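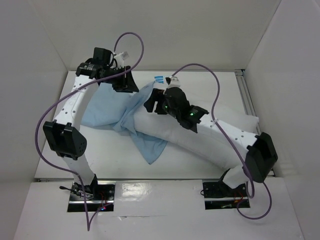

Linen and pillow care: changes to the wash cycle

Starting in March, the Hidus building will wash pillowcases and pillow inserts on separate schedules. Cases stay on the weekly run. Inserts go to the Kornamham plant 2 times a year, in April and October.

The previous schedule sent both out together and left the inserts underdried. Polyester fill holds water at the core long after the shell feels dry, and clumping follows within a few washes. Kornamham runs a low-heat tumble with a rest period between passes — slower, but the fill keeps its loft.

The spring batch covers 782 inserts. Residents on floors 2 and 4 should leave theirs, without cases, in the bags supplied. Down inserts are excluded and should be tagged at the linen desk. Cases with torn seams can go in the same bag if pinned.

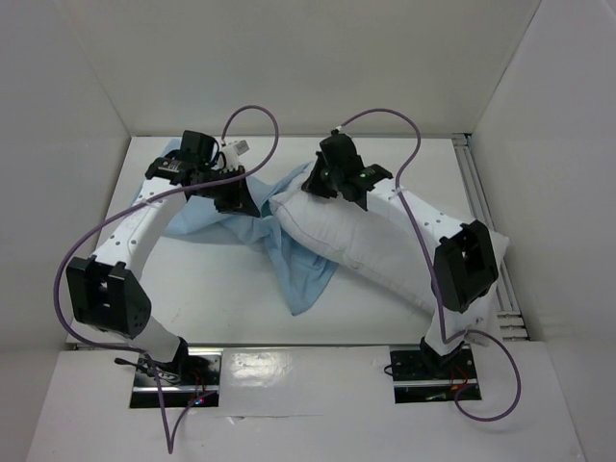 Sydorenko asked whether zippered protectors count as cases. They do, and they go in the weekly run, closed, at the warm setting. Protectors with a laminated backing must be air dried.

Ferkasstead keeps its present schedule until the fall.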